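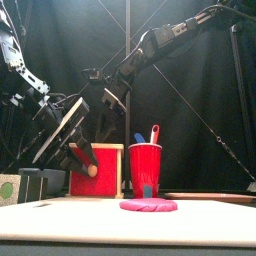 Home > Workshop > Wood Care

Raw wood soaks up oil fast on the first coat. Wipe on a thin layer, wait 40 minutes and rub off the rest — end grain may need more.
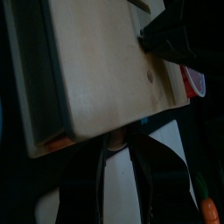 Pale wood with a fine, light grain

Sand with 300 grit between coats. Old smudges often lift with the dust. 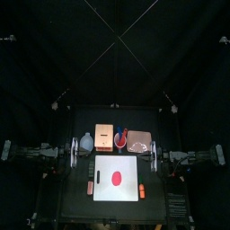 Black tabletop, clamps on the frame

Store oil in a closed tin. Lay used rags flat outside to dry, never in a pile.
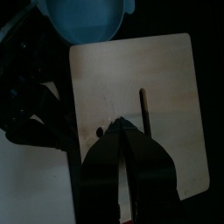 Board with rounded corners

Re-oil boards in July.

3 comments | 5 shares

Related:
Sharpening a Paring Knife
Loose Drawer Knobs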